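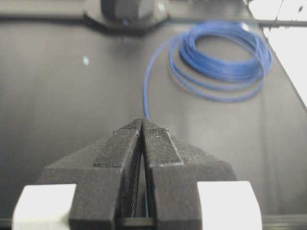
Besuch bei Okholm: Was kostet eine Zelle zum Kabelstecken?

Wir prüfen für Irdale, ob sich das Stecken der Netzwerkkabel im Juli automatisieren lässt. Delia Sârbu und ich waren deshalb einen Vormittag in der Versuchshalle von Okholm. Kenta Hirano führte uns durch die Anlage.

Angesehen haben wir vor allem das Greifen dünner Kabel. Die Finger schließen fast ganz, der blaue Strang führt bis zwischen die Spitzen. Auf der grauen Arbeitsfläche liegt der Rest als lockerer Ring. Für unser Budget ist das ein eigener Posten: Wer die Kabel zugeführt haben will, zahlt extra.

Beim Stecker liegen die Finger links und rechts an, das Gerät steht senkrecht darüber. Die Halterung müssten wir für jedes Gehäuse neu bestellen.
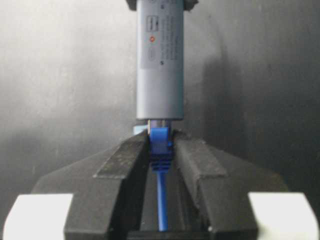

Text: Mhairi Baxter, 2. März 2025

Hirano rechnet mit 22 Wochen Lieferzeit und 10 Tagen Inbetriebnahme. Ein Satz Ersatzfinger kostet 1000 Euro, Wartung und Schulung stehen getrennt im Angebot. Offen ist noch der Platz: Unsere Tür ist 80 cm breit, das Gestell käme zerlegt. Das Vergleichsangebot von Rarnthorpe fehlt noch. Fergus Jardine fragt dort nach.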